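Wovar tabletop arm, tea service package: review after one season of use
Posted 3/10/22 by Orhun Duman
Rating: 4 out of 5

I manage the tea room on the ground floor of the Varnport office building. We are four people, and in the afternoon we serve the meeting rooms upstairs, sometimes 200 cups. In such a day the hands get tired and the talk with the guests gets short. Our owner bought the Wovar arm with the tea package, and I was asked to write what I think after living with it.

First, the setup. The arm works on its own white table with small dark dots in the top. The installer from Tristirura finished in one morning, but teaching the positions took us much longer. You guide the gripper by hand to each place, press save, and do it again when you are not satisfied. My advice is to use your real cups from the first day. We began with paper cups and had to repeat everything. 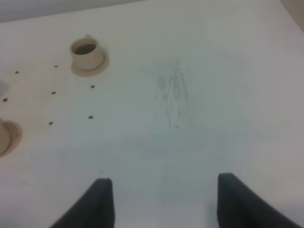
The fingers are wide and plain, and they are better with ceramic than I expected. In the whole season we lost 2 cups, and one of them was my own mistake, as I put my elbow on it. The small handles are a difficulty. If a cup is turned a little, the arm stops and waits for a person, and it makes a sound which I do not like. You can make the sound lower in the settings, under "Attention," but you can not remove it.

Speed is not the reason to buy this. Theresia Hauser, my colleague with the most years here, pours and places faster than the arm, and she still does when we have a big group. What the arm gives is that it continues the same at four o'clock as at one o'clock. It takes the cups on their saucers to the tray side, again and again, and Theresia does not need to stand in one place for the whole afternoon. Her shoulder is better, she told me. She also told me that she misses to decide herself when the tea is dark enough. Now the timer decides, and we argued about it for a week until I gave her the right to change the minutes.

About the jobs I want to write clearly, because this was the first question from everyone in the room. No person was sent away. The hours were changed: one afternoon shift became a morning shift, and one of us was not happy with it, he has children to bring to school. The owner should have asked before the machine was ordered. I say this also to other managers who read reviews only for the price.

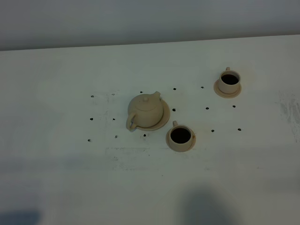

The Işık tea set on the arm's table, with both cups full.

We use the Işık set for small meetings. It has an unglazed-looking surface, and the fingers hold it well, but the same surface takes stains and you must wash it soon after use. The white table also shows every mark. We clean it each evening and gray lines stay anyway. A darker top would be more practical, and I wrote this to the company. They answered politely that the color is for the camera.

The manual is good for the daily work and weak for problems. Error 100 is explained with one sentence, "check the workspace," and I have checked the workspace many times. The telephone support is friendly, though you wait.

I take away one star for the manual and the sound. If your place makes only a few pots in a day, keep your money. For a room like ours I would buy it again, but I would sit down with the staff first and speak about the hours.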